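Call for participants: small-sided football reaction and passing study, Murkdale Sports Ground
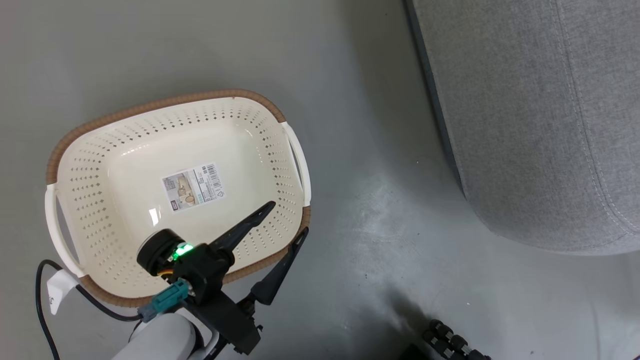

Murkdale is looking for adult footballers to take part in a study of passing decisions in small-sided games. The work runs through October and November on the covered pitch at Skodden Lane. Players of any standard may apply, provided they meet the conditions set out further down.

Background

Most published work on passing under pressure uses full-sized pitches and professional squads. Far less has been done on the short game as it is played in evening leagues, where the pitch is narrow, the ball comes back off the boards and a player may have a defender within arm's reach for most of the match. We want to measure how long a player holds the ball before releasing it, where the first look goes after control, and how both change as legs tire.

An earlier round of the study was held in the spring. It produced 2,091 coded passes, enough to test the coding method but too few from left-footed players and goalkeepers. Applications from both groups are particularly welcome.

What taking part involves

Each participant attends four sessions. A session lasts two hours, including warm-up and breaks, and starts at 6.30 pm. Sessions are spread over several weeks, with at least three clear days between any two.

Session one is used for baseline tests: a short sprint, a shuttle run and a wall-passing drill with each foot. Shirt and bib sizes are also taken.

Sessions two and three consist of games of seven minutes with rest periods between them. Teams are changed after every game. You will not be told in advance which side you are on or who you will be marking.

Session four repeats the wall-passing drill immediately after the last game. A written questionnaire follows, covering sleep, recent training and any knocks picked up since the first session.

Players wear a light tracking vest supplied by Sirnlow. The vest goes under the bib and records position and heart rate. Video is taken from fixed points above the halfway line. Footage is used for coding and is not published.

Who can apply

You should be aged 18 to 45 and have played at least one organised match, indoor or outdoor, in the past three months. Women's, men's and mixed league players are all eligible. You must be free of injury to the knee, ankle or hip at the time of the first session, and must not have had a head injury in the previous six months. Anyone taking medicine that alters heart rate should mention it on the form. It does not rule you out, but your heart data will be handled separately.

Referees and coaches may apply if they also still play. Members of the same team may apply together, although we cannot promise to place them in the same group.

Kit

Bring shin pads, a drink and shoes suited to artificial turf. Moulded soles and astro shoes are accepted. Metal studs and blades are not. Bibs, balls and goalkeeping gloves are provided. Lockers take a pound coin, which is returned.

Payment and expenses

Participants receive £35 per session, paid after the last one they attend. Players who complete all sessions receive a further £40. Bus and rail fares within the county are repaid on production of a ticket. Parking at Skodden Lane is free after 6 pm.

You may withdraw at any point without giving a reason. Sessions already completed will still be paid. If you withdraw before the end of November you may also ask for your recordings to be deleted. After that they will have been merged with the main set and can no longer be picked out.

Data

Names are replaced by a number at the first session. The list linking numbers to names is kept apart from the results and destroyed when the study closes. Coding is carried out in Kirui, the software used in the spring round. Participants can request their own sprint, heart rate and passing figures, but not those of other players.

How to apply

Application forms are available from the reception desk at the ground or through the Murkdale website, under Studies. State your usual position, stronger foot, current league and any evenings you cannot manage. Forms must be in by the end of September. Groups are filled with a balance of positions in mind, so early application does not guarantee a place.

Applicants will hear by email either way. Those not placed can ask to go on the reserve list, which is used when a player drops out before session two.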